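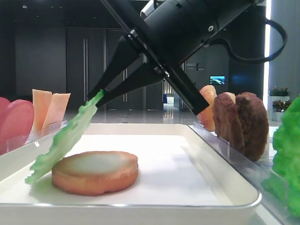

Ticket 318: Drop position drifts toward the patty side after a fast approach
Product: Drestano runtime, with Honel planner
Site: Zastinmont demo cell
Opened by: Amirhossein Tabrizi
Assigned to: Shahram Arabzadeh
Opened: February 15, 2019
Status: Resolved, one follow-up open

Amirhossein Tabrizi wrote:

First, the new Honel planner is a joy to work with. The burger task used to feel like watching someone do their taxes and now the arm really moves! But the faster approach has shaken something loose.

When the arm carries a piece to the tray at the old speed, the drop target sits on the bun center and stays there. At the new speed the target slides toward the patty side during the last part of the approach. The planner follows it faithfully, so the path looks lovely and ends in the wrong place. Lettuce is the worst. Patties do it too, by less.

What I've tried:
Recalibrated the wrist camera. Same result.
Swapped the gripper offsets back to the January file. Same result.
Turned off wrist refinement and used only the fixed camera. The drift goes away, but then grasps at the holders get sloppy, so I don't want to leave it like that.

Config and a recording are attached. I left the runtime log level at debug, sorry about the size.

Shahram Arabzadeh wrote:

Great report, and thank you for leaving debug on – I'd much rather have too much log. I replayed the recording against the current build and got the drift on the first try, which makes me very happy.

The fixed-camera detections look fine all the way through. The wrist ones are fine whenever the arm is standing still and go off when it moves, in the direction of travel. That smells like time, so I'd leave the calibration alone for now. 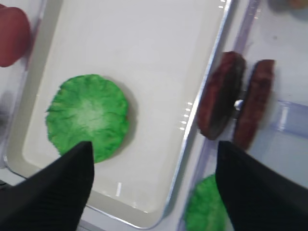 Wrist camera over the tray: lettuce lying flat, patties on edge in the clear holder to the right. Note the motion blur.

A blurred view like this one still gives a confident detection, and the leaf outline is usable. What I want to know is which arm pose we pair it with. Could you run this and paste the output?

drestano diag stamps --camera wrist --during approach

Amirhossein Tabrizi wrote:

Ran it on the cell:

camera: wrist
stamp source: arrival
queue depth: 8
mean delay, exposure to stamp: 180 ms
pose history: 2,000 ms
pose lookup: OK

The lookup says OK, so I guess it's finding a pose every time?

Shahram Arabzadeh wrote:

It is, and it's finding the wrong one! "Stamp source: arrival" means each image gets its time when it leaves the queue. We then look up where the wrist was at that moment, and by then the arm has traveled on for another 180 ms. Everything the camera saw gets pushed ahead along the path. At the old speed that fit inside the tolerance and we all got away with it.

The pose history is plenty long, so we only need to ask it for the right time. Please set these in the camera section and restart the perception node (the whole runtime can stay up):

stamp_source: exposure
queue_depth: 1
drop_stale: true

Then try two things. Hover over the holders with the arm parked and save the detections. After that, sweep across the same holders at full approach speed and save them again. The two sets should land on top of each other.

Amirhossein Tabrizi wrote:

Done, and wow. Parked and moving detections now overlap so closely in the viewer that I thought I'd loaded the same file twice. (I checked. I hadn't.)
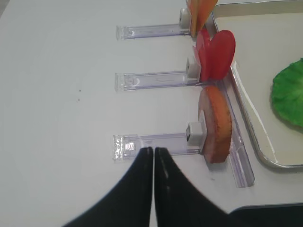 Wrist view of the clear holders, fingers nearly closed, red tomato slices at the middle clip.

One oddity on the tomato slices: the detector merges the overlapping ones into a single wide blob, so the grasp point jumps between the front slice and the middle of the bunch. It did that before the change as well. The round pink slice on its own by the lowest clip is steady.

Shahram Arabzadeh wrote:

Good catch, and it's a separate problem. The mask step groups by color first, which is hopeless for red on red. There's an edge-based split in the Marín branch that should handle it. I'll open a follow-up so this ticket stays about timing.

Before I close, please rerun the full drop test from a reset, with only the bottom bun on the tray. The tray model is cached, and a stale lettuce entry in there could hide a leftover offset. Clear it like this:

drestano scene reset --keep calibration 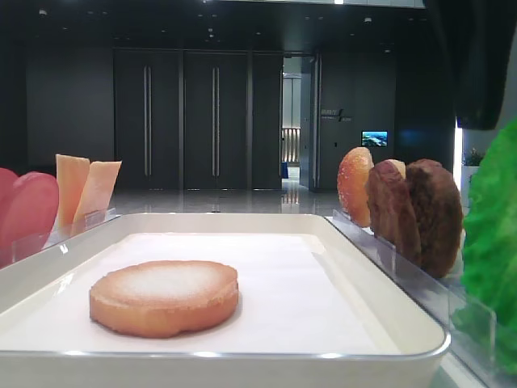 With the cache cleared, the scene list should contain one item on the tray, bun_bottom, and everything else should be assigned to a holder slot. If you still see a lettuce on the tray in that list, stop and send me the scene file before you move the arm.

Amirhossein Tabrizi wrote:

Scene list is clean, just bun_bottom on the tray. Ran lettuce and then a patty at full approach speed. The target stayed on the bun center the whole way in, and the planner stopped making its little correction at the end, so the motion looks smoother too. Nice bonus!

Wrist refinement is back on. Could exposure stamps be the default in the next release? I'd never have gone looking for that setting.

Shahram Arabzadeh wrote:

Yes, it's merged already. I also added a warning when the stamp delay is longer than the planner's update period, and changed that "pose lookup: OK" line to print the time gap, which would have saved us both a few messages.

Closing as resolved. Tomato mask split is linked as the follow-up – send me a recording of the middle holder whenever you have one.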